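Full-scale evacuation drill in Forsyth, anyone else going through this?

plillden_ridge
Our county emergency office is running its first full-scale exercise in March. The scenario is a dam failure above Forsyth with the power out on the east side, and they want the shelters opened for real, with people sleeping in them for two nights. Up to now we've only had tabletop exercises, where everybody sits in a room and reads from a binder. I'm on the shelter team for the Plillden school site. I'd like to hear from people in other counties who have done a live one. What broke first?

Last year's flood warning is the reason it got funded. The sirens went off at 2 in the morning, the text alert came 19 minutes later, and half the town was already on the bridge road by then. The review said the sheriff's office and the county were working from different maps.

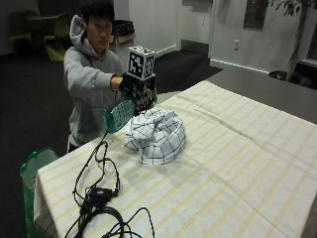
Our site is supposed to be ready to take people four hours after the call. I think that's optimistic. The cots are stored in Oller, on the wrong side of the river if the bridge is closed.

dutycell44
Radios. It's always the radios. We had fire on one channel plan and the school district on another, and the county people had a printed sheet from before the changeover. Get every agency to key up and talk to each other the week before. Don't accept an email saying it's been checked.

Second thing was sign-in. We had one table and one clipboard and the line went out to the parking lot.

mrsb_landeo
I was a pretend evacuee in the Landeo exercise. They gave me a card saying I was diabetic and had left my medicine at home. I showed the card to three different people and all three told me to wait. I was still waiting when they ended the drill. I filled out the feedback form and never heard what came of it.

So my advice is to give somebody at the door the authority to pull people out of line.

plillden_ridge
Thank you, that's useful. We have evacuee cards too, but I haven't seen what's on them. The shelter leads aren't supposed to look.

oldtower
I'll be the one to say it. Two nights of this is a waste of money. You learn everything you're going to learn in the first six hours. After that you're paying overtime for people to watch other people sleep. Put the money into moving the cots out of Oller and you've fixed a real problem.

dutycell44
Disagree. The first six hours run on adrenaline and on whoever is the most organized person in the building. The handover to the night shift is where we fell apart. The day lead went home with the only list of room assignments in her bag. You don't find that out in six hours.

oldtower
You could find that out by doing a handover at hour five.

dutycell44
You could, but it would be with the same people, all wide awake, who heard the same briefing. It isn't the same thing.

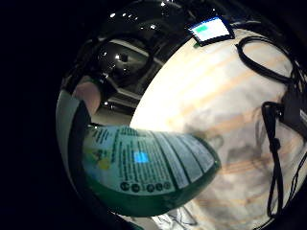 We also found that the generator needed refueling sooner than the plan said. The plan assumed the kitchen was off. Nobody in charge of the kitchen had been told that.

quietcounty
Is the state sending evaluators, or is the county grading itself? Ours graded itself and got top marks in every category. Then there was a real wildfire evacuation that fall and the reunification center opened at the wrong address.

plillden_ridge
Outside evaluators for the command post. For the shelters it's county staff from another department, 15 of them spread over all the sites. I agree it's not ideal.

quietcounty
Ask for the raw notes, then. The final report will be smoothed out. The raw notes are usually a public record if you put the request in writing.

mrsb_landeo
Who cleans the building? In Landeo the school was furious. The kids came back to sticky cafeteria tables and there was an argument over whether it was the county's job or the custodians'. There should be something in writing.

plillden_ridge
There's one line in the agreement that says the site will be "returned in like condition." It doesn't say by whom. I'll bring it up.

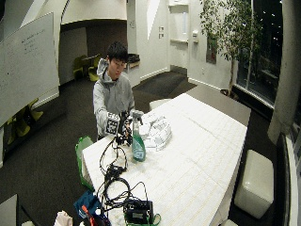

Spray bottle and cloth on the table.

oldtower
That's another cost of the two nights, by the way. You'd have less to clean after six hours.

dutycell44
You still have to clean the building either way. And if it's a real event you'll have people there for a week, so you may as well learn what it takes. Write down how much you use of everything. Our supply list was copied from a county three times our size and it was still short on soap and trash bags.

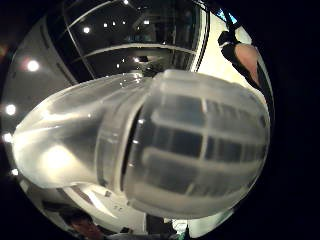
Frosted white plastic bottle, lying on its side.

quietcounty
Same problem with water here. The list said cases of small bottles. What we needed was large containers with a tap, and cups.

landeo_net_ops
Ham operator, also Landeo. On the radio question, don't forget that the school buildings can be bad for handhelds. We had more than 20 dropped messages from inside the gym alone. We ended up running a person back and forth to the parking lot with written notes. Walk the building with a handheld before the day and mark the dead spots on the floor plan.

plillden_ridge
The Plillden gym is cinder block with a metal roof, so I expect the same. I can get in there after 4 p.m. when practice is over.

Question for oldtower. If the money can't be moved to the cots, and I'm told it can't because it's a training grant, would you still cut it to one day?

oldtower
If it's a training grant and it can't be moved, then fine, use it. But close the bridge in the scenario. If they let the cot truck drive over from Oller like it's any other day, you haven't tested anything.

dutycell44
That part I agree with.

plillden_ridge
I asked this afternoon. The bridge is open in the scenario. I've put in a written request to change it and I'll post what they say.

Contact the moderators | Copyright the forum and its posters | Back to top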